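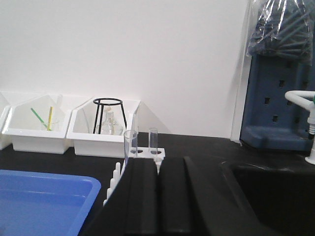
Home Shop Lab Storage Reviews Contact

Plundum open-front bins, white, set of 3

I love these bins! Mine live along the back wall, so the black bench stays clear in front. The low lip means you can grab a stirring rod without fishing for it. 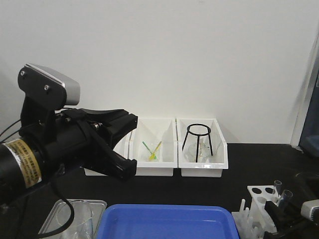
Glassware goes in too (a flask under its tripod fits in one bin, hooray). $19 a set, and they wipe clean in seconds.
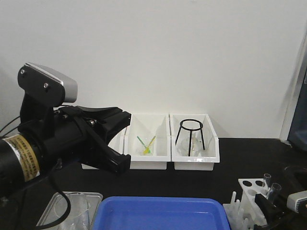

Orders over $175 ship free.

We use cookies. OK / Settings

2 comments

Lutz Pfeiffer: Do they stack?
Horcombe: Got mine in May, already want another set!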